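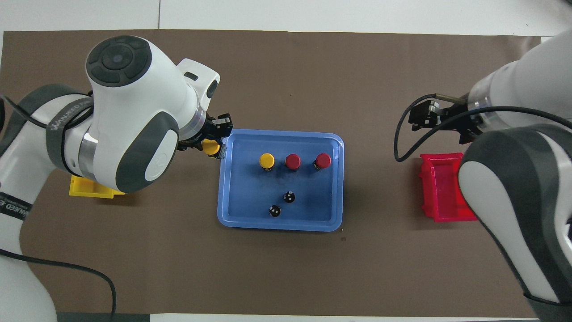

When will the reading room at Bradon reopen to the public? The present intention is September, once the new heating has been tested and the bound newspapers have been returned to their shelves.

January 24, 2026

The Library received the revised schedule for the Bradon works this morning. The boiler is to be taken out in two stages, and the east wing will remain closed throughout. Staff whose desks are in that wing have been asked to clear them before the end of the month. Lockers may stay where they are.

The transfer of the newspaper collection to the store at Plorkton continued. A total of 595 volumes has now been moved. Two were held back for repair, both with split spines, and have been placed flat in the conservation office with slips attached. The carrier, Fashola, has asked that the side gate be unlocked by eight, as the front drive is too narrow for the larger van. This was agreed.

A letter was received from Avevix concerning the catalogue. The firm proposes to load the older card entries in batches of 2000 and wishes to know whether shelf marks in pencil should be kept. The Library replied that they should, including those later crossed out, and that doubtful readings should be marked as such.

Readers who have booked seats for the spring have been written to. They may use the small room at Plorkton, where there is a table and good light but no copying service. Requests must still be made a day ahead.

Rain came in again above the map cupboard. The bucket was emptied at noon and once more at closing. The roofer's estimate has not arrived, and a further letter was sent by the afternoon post.

The building was locked at half past five.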